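Brestton Municipal Finance Office
Progress report to the State Revenue Sharing Fund, second period
Prepared by Imogen Lambert

The short version is that the money arrived, most of it went where we said it would, and the reconciliation is nearly finished, a phrase I also used last time.

Of the 860 property accounts flagged for reassessment after the levy shortfall, all have been opened and 16 remain in dispute. Two of those belong to the city itself, which is contesting its own valuation with some energy. Tibor Hegyi is handling both sides of the correspondence until legal assigns someone, and reports that the tone is cordial so far.

The bridge loan against late state transfers was drawn in October as planned. We used it for payroll and the Manzano road contract and repaid the first portion on schedule. The second portion waits on the county's share, which the county describes as "in process." Aldana Farías calls them every morning at 9:30 and they now know her voice.

Moving the tax ledger from Trodus to Serix took longer than the plan allowed. The old system stored partial payments as notes, in whatever wording the clerk liked that day, so 2423 entries had to be read by a human being. Tomomi Kamata read them. She has asked that the phrase "paid some, see Frank" be retired from municipal use, and I support her.

Spending is within the approved lines except postage, which is over. Reassessment notices must go by certified mail, and we budgeted for stamps. Victor Owino has found the difference under office supplies – please don't expect new chairs in the next set of photographs.

Still to come: the dispute hearings, the county's share and a final ledger check before the auditors visit.

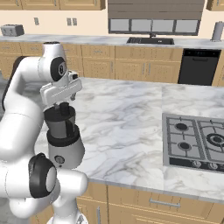 We are asking for no extra funds this period. We would like the reporting deadline moved back two weeks, so that the county figures can go in as figures. The request form is attached, along with the form requesting permission to submit it.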